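Radstead Hedgerow Pollinator Counts
README for the data release
Maintained by Lena Bielecka

Read this before you load anything. The counts in this release look cleaner than they are, and several people have already drawn conclusions from the draft files that I don't think the data can carry.

What is in the release

Three files. visits.csv has one row per insect visit to a flower during a timed watch. sites.csv has one row per hedgerow section, with the year it was last cut, the dominant shrub, and the crop on either side. weather.csv has air temperature, wind and cloud cover at the start of each watch.

There are 46 sections in all, spread over the farmland between Radstead and Nitmont. Each watch lasted 6 minutes. Sections were picked from a map before anyone visited, but a few owners said no, and their sections were replaced by the nearest ones where the owner said yes. People who let you stand in their hedge may not manage it the way their neighbors do. I have no way to correct for that. The column "replaced" tells you which sections are affected.

What was claimed, and what I think of it

The summary that went around with the draft said that hedges cut every third year "support more wild bees" than hedges cut yearly. The raw counts do lean that way. But hedges cut less often also carry more blossom, and an observer looking at a wall of blossom sees more insects per minute than one looking at six flowers. We recorded visits. We did not record how many bees live in the hedge, and I would like people to stop writing as if we had.

The Iwasaki index, which some of you asked for, is included as a column in sites.csv. It was computed from the same visit counts, so please don't use it as independent support for them.
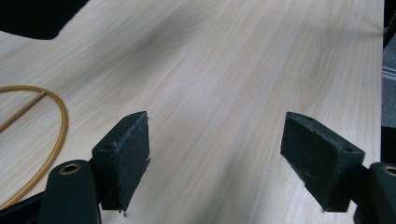 Identification is the other weak point. Honey bees and the larger bumble bees are probably fine. Anything in the "small dark bee" group should be treated as a group and nothing finer. An earlier version split it into likely genera using Niment, our in-house sorting script. I ran Niment on the same records two times with the rows shuffled and got different answers, so those labels have been taken out. If you have an old copy with a column called "genus_guess", delete it.

Known problems

Temperature is missing for roughly 500 rows in visits.csv after the join with weather.csv. The logger clock was an hour off for part of the season. I have not filled the gaps, and I'd ask you not to fill them with a site average, which would hide the cold mornings.

Thursday watches are overrepresented. Wind was judged by eye on a scale of calm, light and strong, and one observer never used "strong" at all.

The sections nearest Nitmont were all watched by the same person. Any difference between the two ends of the study area may be a difference between observers.

Zeros are real zeros. Blank cells mean the watch was abandoned. At least one analysis I was sent treated both the same way.

Reasonable uses

Comparing bloom timing among shrubs. Planning a better survey. Teaching people what messy field counts look like. Checking whether visits change with time of day, if you stick to honey bees.

Uses I would argue with

Estimating bee numbers for the region. Ranking farms. Any statement about decline or recovery, given a single season of work.

Changes since the draft

Removed genus_guess. Added "replaced" and "observer". Fixed a swapped pair of section codes. Moved the cutting dates into their own column, with "owner's memory" marked wherever there was no written record, which covers most of them.

Corrections are welcome. Send the row number and the file version along with the complaint.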